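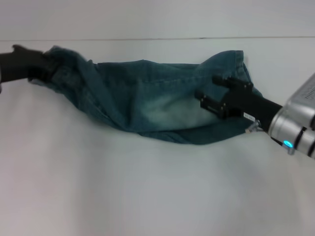
Dallel folding table, white, two-table set

The Dallel is a wide white table for folding clothes, linen and other soft things. We sell it as a set of 2 tables which you push together to make one long top. Jeans need more room than people expect, and on a small table one leg is always hanging down.

Product code: 2303-D
Colour: white
Height: 909 mm
Price per set: $101 plus delivery from Budatbridge

The height is good for standing work. Most of our customers fold jeans lengthwise first, then in thirds from the hem up to the waistband.
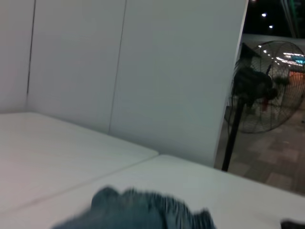 Can I use only one table from the set?
Each table has its own legs and stands alone. You can join them again later without tools.

The tops are the same colour as our Ama wall panels, which are sold separately. If you prefer a grey top, please look at the Tsao, it has the same height.

Care: wipe with a damp cloth and mild soap, then dry. Please do not use bleach or a metal scourer. New dark denim can leave colour on a white top, so wash it once before folding.

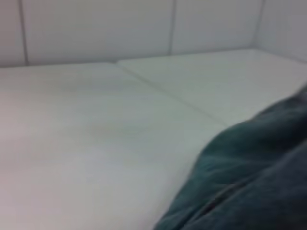 How do I make the two tops level?
Turn the foot under each leg by hand until the edges meet. On an uneven floor, begin with the legs nearest to the join.

Delivery takes two weeks. In August we are closed for stocktaking and orders leave after we open again.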